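About Us

Lundent is a small company which rents furnished rooms to students and young workers. We started with two rooms above a bakery in Plinder, and today we take care of 154 rooms in Plinder and in Clirgate. All of them are rented by the month, and all of them come with a bed, a desk and a lamp.

The company began from our own experience. When we came to study here, we slept the first week on a borrowed blanket, and we spent 61 dollars on taxis to bring a mattress home. We thought that a person who arrives with one suitcase should be able to sleep well already on the first night. So the bed is for us still the most important thing in the room. Mattresses have a fitted sheet when you get the key, and what you put on top is your own choice. Many tenants bring a pillow or a quilt from home, also with cartoon characters, and the room feels theirs very quickly.
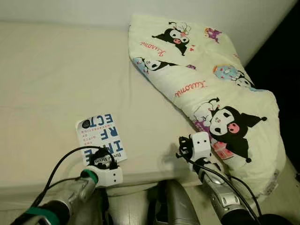

How we work

You write to us, we answer in two working days, and we send you a list of the rooms that are free. You can visit before you sign. The contract is four pages long and in simple English. The deposit is one month of rent, and we return it within 14 days after you move out.

Our office is on Brzozowska Street, on the ground floor, beside the shoe repair. We are open in the afternoon from Monday to Friday. In August there is always a line, so please make an appointment for that month.

Small things for the room

Since last year we have also a lending shelf. Tenants can borrow fans, heaters, irons and extension cords, and they pay nothing for it. Up to 1,000 loans were made in one year, more than we expected, and in summer the fans are gone by noon – please reserve yours early. Bring it back clean and with all its parts, the base also. 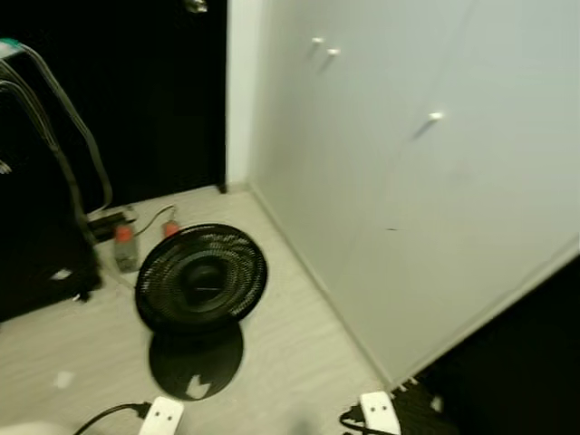 Black fan with its round base on a light gray wood-grain floor.

If you own a room or an apartment and you want to rent it through us, please visit the office or use the form on the page "For Owners". We take a fixed fee, and we do not ask for a long contract.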